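Visit to the Sidolach Book Fair
Posted July 9, 2021

I came to Sidolach by the early bus from Poltmont, with one sandwich and a list of novels that I wanted to find. The fair was in the old grain hall beside the river. Grender, the small press that organizes it, had 61 titles on its own table, most of them first novels and family stories.

In the morning I listened to Ruxandra Anghel read from her new book. It tells of two sisters who inherit an orchard and do not speak to each other for 20 years. She read slowly and stopped one time to drink water, and the room stayed very quiet. The book has 208 pages and she said she had thrown away one more chapter, about the father. I would like to read this chapter.

After lunch there was a talk between Relu Pop and the translator Durán about dialect in novels. Durán wants to keep the strange words and let the reader work a little. Mr. Pop did not agree, and they argued in a friendly way until the next speaker was already waiting at the door. The microphone was too weak for the last rows, where I sat.

The coffee was good but the line was long. I bought three books, and the thickest has 205 pages, so my bag was not heavy going home. I started Anghel's novel on the bus and I am now on page 193. The orchard is still not sold.
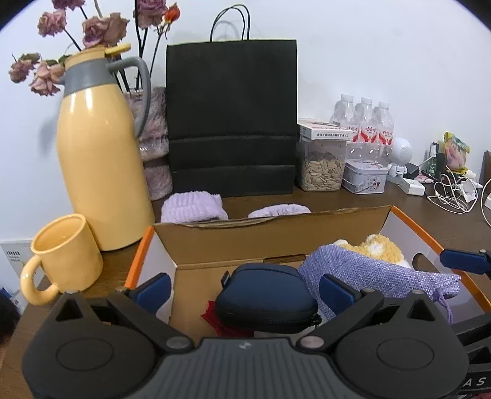
Open box with a navy zippered pouch and a lavender mesh bag, fuzzy socks behind.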